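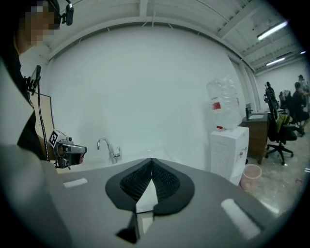 Re: [floor-list] Grippers on the second shift, and what comes after

From: Dorin Filip
To: floor-list
Thursday, 6:40 am

Kavitha Kartha wrote:

> Hi all, quick update on the Vitus project. Recording hours are going well
> and Jutness is happy with the quality so far. We have 557 usable runs and
> the target for the end of October is 2,444. People on the second shift
> will now rotate through the gripper stations for 2 hours each. This is
> not going to replace anyone. It frees you from the repetitive tasks so
> you can focus on higher value work. Questions to me or Zodwa.
>
> Kavitha

Kavitha, thanks for writing to the whole list this time. I have questions and I'd like them answered here, where the rest of the shift can read them.

What is the higher value work? I have packed and sorted at Kruger long enough to hear that phrase before, when the labeling line came in. Back then it meant the same packing with fewer people next to you. If there is a list of new jobs, please post it. If there isn't one yet, say so.

Second, the quota. Two hours with a gripper in each hand and that thing strapped on your head is a different kind of tired. Nomvula had to stop early on Tuesday with a sore wrist and her runs were marked incomplete. Does an incomplete run count against her? Her regular pick rate was still expected to come out at 200 for the rest of the shift, and Zodwa told her to "make it up when you can." Make it up out of what, her break?

Third, who owns the recordings? The paper we signed says Jutness may use them "for related purposes." Nosipho asked what that covers and was told to check with Prosemel, who told her to check with you. I don't mind showing a machine how I pick up a small part. I'd like to know if it will be doing that at another site next year with no mention of the people who taught it – and no pay for them either.

I'm not against the project. Some of the tasks I would hand over tomorrow, the bottom racks first. But we were told the labeling line wouldn't replace anyone, and the four who left after that were never replaced either. So I read "not going to replace anyone" a little slower now.

Could we have the answers before the new rotation starts? Until then I'd ask that the gripper hours stay voluntary, and that the pick rate be lowered for anyone who does them.

Nosipho, please add whatever I left out.

Dorin
second shift, packing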